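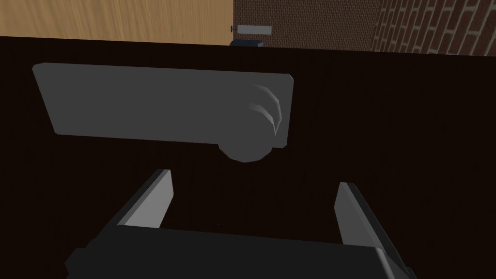 Piroska Halász would not call it a robot product at all. It's a door product, she told me, a subscription where you practice door handles in simulation before your arm ever touches a real one.

The kit is Tokivell, sold by Wultier out of Ostton. Lever handles mostly, round knobs "coming in July, maybe." You load your gripper, pick a door, run it 1000 times over lunch. Price is $139 a month for 2 seats. I asked who pays that.

"Small shops. People with one arm and no spare doors," she said. "We broke 4 real handles the first spring. That hurts more then the fee."

On looks she's blunt. Flat gray levers, plain shading, brick that nobody is going to frame. "Pretty costs time. I want the approach angle right, fingers open, below the lever, then we talk."

Weak spots? Latches. Stiff springs feel too polite in the sim, she admits, and teh Medina add-on that should fix it is late. No date. She wouldn't give me one, I asked twice.

Support is email only. Replies come same day, mostly from her.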